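Home | Kitchen | Laundry | Workshop | Ask Us

Washing machine smells: what I'd bother with

Every spring the drum cleaners come out on special, and every spring I get letters asking which one to buy. My answer is mostly none. A box of Vondau tablets promises a fresh machine for 6 months. I tried them for two boxes and couldn't tell the months apart.

Dark clothes are where people notice trouble first, usually as a sour smell after the second wear. Before blaming the machine, look at how much softener you use. It coats the fibers and hangs on to body oils. Skip it for a month and see.

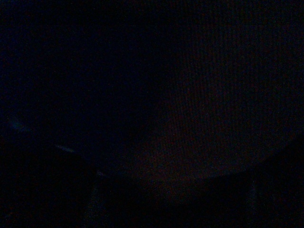

Dark reds: leave out the softener.

Vinegar gets recommended for everything. Elfriede Böttcher wrote from Sosterum to say she pours a cup in with every load. I wouldn't – plenty of rubber parts don't care for acid, and a cup in that much water does very little anyway.

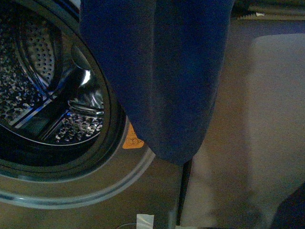 Hot water does more than any tablet. Run the longest, hottest cycle you have, empty, with a scoop of plain powder, once a month. Then get a rag and go around the gasket, the pale rubber ring at the door, pulling the folds back as you go. Don't worry about polishing the steel, the holes in the drum look after themselves. The gunk sits in the rubber and in the detergent drawer, and no tablet I've tried has shifted it.

As for spin speed, 1000 is enough for most things. Towels may come out a little drier at a higher setting – I still hang mine up.

Related tips
Do dryer balls do anything?
Getting candle wax out of a tablecloth
Descaling a kettle without the fuss
Mareike Ehlers on mending pockets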